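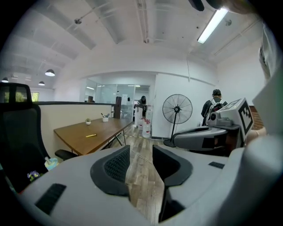 Plindance Generation – Recruitment and Training Department

Minutes of the trainee intake meeting, January 4, 2026

Present: Bernadette Haverford (chair), Senad Georgiou (Beaulieu station), Iulian Buzatu (Illach hydro), Rosalind Ferreira (recruitment), Alaric Rosenthal (finance, items 3 to 6)

Apologies: none

1. Minutes of the last meeting

Agreed with one correction. Under item 4 the station named should have been Illach and not Beaulieu. Rosalind to amend the file copy.

2. Applications received

Rosalind reported 1027 applications for the technician and plant assistant posts by the closing date. More than 200 were incomplete, mostly with the certificate pages missing. The online form lets people submit without attaching them. Bernadette asked whether these applicants could be given another chance. Rosalind said the notice was clear that incomplete forms would be turned down, but it did not say when. It was agreed to write to all of them once, allow 11 days for a reply, and close the file after that.

Senad asked that applicants who have already worked on site through a contractor be marked on the list. Rosalind said this could be done from the employment history section but would give no extra marks at the shortlisting stage. Senad accepted this. He wanted the information for planning inductions.

Action: Rosalind to send the letters and let members have the revised list.

3. Number of posts

There was a long discussion. The approved number is 50, split between Beaulieu and Illach. Senad said Beaulieu was short on the boiler side and two more fitters were due to retire in May. He asked for a larger share. Iulian said the split had been agreed last year and that Illach had given up posts in the previous intake on the understanding that it would not happen again. Alaric said the total could not go up without a fresh paper to the board, and the training budget had no room for it in any case.

Bernadette ruled that the split would stay as approved. Any post not filled at Illach after the reserve list has been used may be offered to Beaulieu. Iulian asked for it to be recorded that the reserve list must be used in full first. Agreed.

4. Written test

The test will be held at the Pisusside college, as before. The college has asked for payment in advance this time. Alaric had no objection provided the booking form shows what is refunded if the date moves. The version he had seen left that part blank.

Iulian said the electrical paper used last time had too much on transmission and very little on switchgear or station supplies. He has redrafted one section and passed it to Senad, who had not yet read it. The mechanical paper stays as it is apart from question wording. Calculators will be allowed in both papers, and the admission letter must say so. Last time it was left out and invigilators at the two doors gave different answers.

Action: Senad to return comments on the electrical paper. Alaric to get a completed booking form from the college.

5. Training period and bond

Trainees will spend the first part of the year in the classroom and the rest on shift under a supervisor. Senad asked that nobody be put on nights until they have passed the permit to work assessment. Agreed for both stations.

The service bond was raised again. Rosalind said several people offered posts last year had asked what happens if they leave through ill health, and the present wording does not cover it. Alaric will ask the legal section for a short clause. The bond amount was not discussed.

Iulian mentioned that the hostel at Illach has rooms out of use following the leak on the upper floor. If repairs are not finished, some trainees will need lodgings in the town. Bernadette asked for a note on the likely cost.

Action: Alaric to obtain the clause. Iulian to supply the hostel note.

6. Any other business

Safety boots: the supplier needs sizes earlier than last year. Rosalind to add a line to the acceptance form.

Senad asked for the medical forms to be sent to the stations at the same time as the joining list. Agreed.

7. Next meeting

Date to be fixed once the replies on incomplete applications are in. Papers to Rosalind, please, in one file.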